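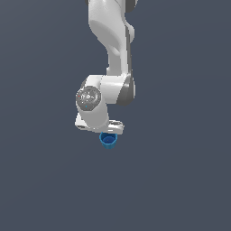 Filed under: Sewing for little ones

If you're making a baby bonnet from brushed cotton, do wash the fabric first, because it shrinks more than you'd think! Cut two side pieces and one long middle strip, then pin from the front edge backwards (I use far too many pins, but never mind). Stitch slowly round the curve, snip the seam, and turn it through. Leave 5 cm open at the neck for the ties, tuck them in, and sew it closed by hand.

Recent posts
Bibs from old shirts
Lining a pram blanket
Easy knotted hats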